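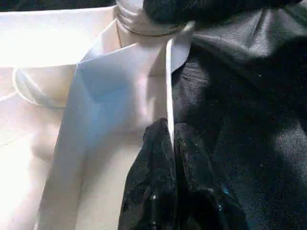 白い厚紙っぽいのと、持ち手みたいな輪。

2023-11-24 金 晴れ、夕方から風

朝5時半に目が覚めてしまった。アラームは6時20分。二度寝しようとして失敗、布団の中で選手名簿を読む。Vaksideの背番号はもう大丈夫。問題はWunellのほう。夏に半分くらい入れ替わってて、7月の練習試合で見た顔がほとんどいない。控えのポストが二人とも「佐」から始まる名字なのやめてほしい。佐伯が太いテーピングで佐野が細いテーピング、と覚えたけど試合によって変わるらしいので意味なかった。

喉、右側だけ変。はちみつ。加湿器の水替え忘れてた、たぶんそれ。

午前は普通に仕事。有休は午後だけ。請求書の締めが今日なのを忘れていて焦る。課長に「今日は何の日だっけ」と聞かれて、ハンドボールですと答えたら「あー、しゃべるやつね」。しゃべるやつです。12時過ぎに出るつもりが12時40分。昼は駅のホームでおにぎり。鮭。もう一個は昆布のつもりで買ったら鮭だった。鮭と鮭。

電車の中で開幕からのメモを読み返す。自分の実況の欠点リスト。
・「さあ」が多い
・速攻のとき早口になって名前が消える
・7メートルスローの前にだまれない
・点差を言わない時間が長い
最後のやつは視聴者のコメントで指摘されたやつ。画面の隅に出てるからいいと思ってたら、台所で音だけ聞いてる人がいるとのこと。そりゃそうだ。自分だって野球は音だけ。あれからメモ帳の角に「点差」と赤で書いて、見るたび言うようにしてる。今日は試しに腕時計を外して、時計のあたりにも「点差」と書いた。油性で書いたのであとで後悔。

体育館着、14時15分。搬入口の場所がまた変わってる。前回まで使えてた北側が工事中で、ぐるっとまわって南。三脚かついでる大学生の子がいたので半分持つ。配信チームの新しいバイトさんだそうで、名前聞いたのに忘れた。明日聞きなおす。ハンドボールは見たことないと言うから、とりあえずゴールから6メートルの線だけ見てればいいよと言ったけど、カメラの人にそれ言っていいのか?あとでディレクターに怒られてたらごめん。

Prurkexの配信、今月から有料が始まっていて、今日が有料になって最初のホームゲーム。みんな口には出さないけどちょっとぴりぴりしている。試合ごとの単発が400円。無料のときに見てた人がどれだけ残るか、誰もわからない。ディレクターの岡さんは「200件いったら焼肉」と言う。400円で200件なら8万円で、そこから配信の手数料引いて、機材の借り賃引いて、焼肉はどこから出るんですかと聞いたら黙った。

自分が小学生のころは、県の決勝だけ地元の局が夜中に録画で流してくれて、親にビデオ予約してもらってた。実況のおじさんが選手の名前を全部フルネームで呼ぶ人で、そのせいで今でも当時の選手の下の名前まで言える。ああいうのがいいなと思って始めたのに、自分は名字すら噛む。今は毎試合見られる。そのかわりお金がいる。どっちがいいかと言われたら今のほうがいいに決まってるけど、夜中の録画を見てた子供は400円払えないよなあ、とは思う。子ども料金つくれないか岡さんに聞くの忘れた。次聞く。

15時、機材チェック。ヘッドセットの左が聞こえない。変換をさしなおしたら直る。前も同じことやった。Yanの入力画面を見せてもらう。シュートの位置をタップすると横の画面に決定率が出るソフトで、今季から実況席にも一台まわしてもらえることになった。ありがたい。ありがたいけど、数字が見えると読みたくなる。開幕戦で読みすぎて、聞き返したら天気予報みたいだった。なので今日は画面を自分の左ななめ後ろに置いて、振り向かないと見えないようにした。解説の本間さんには「首痛めるよ」と言われる。

本間さん、今日はのど飴を袋ごとくれた。元キーパー。キーパーの人の解説は好きだ。シュートが入ったあとに「今のはしょうがない」と「今のは取れる」をはっきり分けて言う。打つ側の人はだいたいほめるか惜しいかになる。本間さんは味方でも敵でも「今のは取れる」と言うので、Vaksideのキーパーのお母さんから一度手紙が来たらしい。怒ってたのかと聞いたら、怒ってないけど便箋が三枚だった、とのこと。

15時40分、両チームのアップ。Wunellの広報さんに選手の読み方の最終確認。ここが今日いちばん大事だったところ。Yuxi Liang選手。10月に合流した左利きのライトバック。公式の登録がローマ字だけで、リーグの名簿のカナと、むこうのホームの場内アナウンスと、先週のよその配信の実況が全部ちがう。名簿が「リャン」、アナウンスが「リアン」、配信が「ライアン」。ライアンはさすがに別人。広報さんも「うーん、リャン、ですかね」と自信なさげなので、お願いして本人に聞きに行ってもらった。そしたら本人が来てしまった。アップ中なのに。汗ふきながら二回ゆっくり言ってくれて、自分が真似したら、もう一回、と言われて、三回目でOKが出た。カタカナにすると「リアン」と「リャン」の間。名前のほうは「ユーシー」。メモに波線つけて書いた。読めない字だけど自分だけわかる。あと、左利きの実況でよく言う「サウスポー」はなんか変な感じがするそうで、言わないことにする。野球のことばだしね。

このやりとりで持ち時間を使いきって、ほんとは聞くつもりだったWunellの新しい守備のこと(6-0をやめて5-1にしてるっぽい)が聞けなかった。まあいい。名前のほうが大事。守備は見ればわかる。と思っていたら試合で全然わからなかった、後述。

17時半、軽食。パン。こぼれたマヨネーズが進行表につく。後半のスポンサー読みのところ。読めるからセーフ。

19時、試合開始。

前半。入りはまあまあ。「さあ」は我慢できた、最初の5分だけ。Vaksideが速攻で走って4-1、ここで例の早口が出る。あとで聞いたらウイングの長谷が「はせ」じゃなくて「っせ」になってる。名前が消えるというか、頭が消える。息を吸うのが遅いんだと思う。ボールを取った瞬間に吸えばいいのに、走り出してから吸ってる。キーパーが捕ったら吸う。キーパーが捕ったら吸う。明日から練習。

Wunellがタイムアウトを取ってから流れが変わる。ここが守備。5-1だと思って5-1としゃべっていたら、本間さんがマイクの外で指を三本立てる。なんのことかと思ったら3-2-1だった。高い位置に一人出てるのは同じでも、その後ろの二人の出かたがちがう。言われてから見ると全然ちがう。放送で訂正した。「さきほど5-1とお伝えしましたが」。訂正はしたほうがいい、黙って変えるのがいちばんかっこ悪い。と新人のときに教わったのを守った。耳は熱かった。

Yuxi Liang選手、出てきて最初のシュートが枠の外、二本目がバーの下。うまく呼べた、と思う。三回練習した成果。ステップが一歩少ないのか、キーパーが動く前にもうボールがない。本間さん「今のはしょうがない」。

前半終了、Vakside 15-14。

ハーフタイム。トイレに走る。並んでる。もどったら残り2分。配信のコメント欄を岡さんがまとめて見せてくれる。「音が小さい」「音が大きい」両方あった。あと「有料なのに広告が出る」。これは自分も思っていた。会場の看板は仕方ないとして、ハーフタイムの動画広告は有料の人には外せないのかな。岡さん曰く、契約が無料時代のままだそう。スポンサーの人にしてみれば見る人が減って広告も外されたら、やってられないか。むずかしい。自分はしゃべるだけなので何も言えないが、文句を書いた人の気持ちはよくわかる。かわりにハーフタイムに何か流せたらいいのに。選手の昼ごはんとか。みんな見るでしょ。

後半。開始直後、映像が止まる。20秒。あとで20秒と聞いたけど、実況席では5分くらいに感じた。音は生きてるとディレクターから指示が来て、とにかく見えてるものを全部しゃべれ、と。しゃべった。ラジオだった。右から左、パス、パス、戻して、ポストに入れて、倒れて、7メートル、点差は一点Vaksideリード。このときがいちばん自分らしくできたのがなんか悔しい。点差もちゃんと言えてるし。映像があると画面に甘えてるんだな。止まるのは困るけど、明日からは止まってるつもりでしゃべるくらいでちょうどいいのかもしれない。しゃべりすぎと言われそう。さじ加減。

中盤、Vaksideの退場が二つかさなって4人で守る時間。ここはあまり覚えてない。メモの字もぐちゃぐちゃ。Yanの画面を振り向いて見ようとしてヘッドセットの線を引っかけ、水をこぼす。進行表、マヨネーズの次は水。スポンサー読みの紙が本当に読めなくなって、覚えてたので言えた。言えたが、社名の前に「株式会社」をつけわすれた。あとで岡さんがあやまってくれるらしい。自分もあやまる。月曜にメールする。忘れないこと。

残り5分で24-24。Wunellが7人攻撃にしてゴールを空ける。Vaksideのキーパーがボールを取って、そのまま投げて、コートの端から端まで飛んで入った。ここで叫んでしまった。何を叫んだかわからなくて、帰りの電車で聞き返したら「はいったあ、あ、点差」と言ってる。点差、を声に出して言っている。左手を見てそのまま読んだんだと思う。「点差一点」の「一点」が出てない。恥ずかしい。本間さんが横で笑いをこらえてる息も入ってる。

最後はWunellが追いついて追い越して、27-28でWunellの勝ち。決めたのはYuxi Liang選手、残り8秒。シュートのあと一拍だまれた。ここはよかった。客席の音だけになって、それからちゃんと名前を呼べた。今日の合格点はここだけ。でもここだけでもできたら帰り道がちがう。Vaksideの実況席の人間なので負けたのはくやしい。中立です、と一応言っておく。

観客は発表待ち。有料の件数も今日はまだ出てない。岡さんが途中で一度「32」と言ったので件数かと思ってぞっとしたら、会場の駐車場の空きだった。まぎらわしい。

片付け。三脚の子に、どうだった?と聞いたら「キーパーが投げたやつ、追えませんでした」としょんぼりしている。あれは誰も追えないよ。引きのカメラに入ってたから大丈夫。6メートルの線だけ見てろと言ったのは自分なので、そこは正直にあやまった。次も来るそう。よかった。

22時すぎの電車。座れた。メモの続き。
・キーパーが捕ったら吸う
・3-2-1と5-1、過去の試合で見分ける練習(本間さんがおすすめの試合を教えてくれるらしい)
・「さあ」は後半で数えるのをやめた
・進行表はクリアファイルに入れる、ぜったい
・株式会社のメール
・子ども料金の話

帰宅23時20分。晩ごはんはうどん。卵落とした。風呂で左手の「点差」をこすったけど落ちない。石けんでも落ちない。明日は姉の家に行くのに。姪に聞かれたら説明がめんどう。

録画をもう一回見ようと思ったけど、前半の10分くらいで寝落ちしそう。Prurkexの見逃し、有料になってから倍速ができるようになってる。自分の早口を1.5倍で聞いたら何を言ってるかぜんぜんわからない。普通の速さでもあやしいのに。0.75倍にしたら今度はすごく落ち着いたいい実況に聞こえる。これくらいの速さでやればいいのか?いや、試合がおいていかれる。

次は再来週、アウェイなので実況は向こうの人。自分は家で400円払って見る。向こうの実況の人がYuxi Liang選手をどう呼ぶのか気になる。ライアンだったらコメント欄に書いてしまうかも。いやがられるか。広報さんに読み方のメモ送っておくほうが早いな。それも月曜。

加湿器の水、替えた。喉は左も変になってきた。のど飴なめながら寝ると虫歯になるらしいのでがまん。もう1時前。ねる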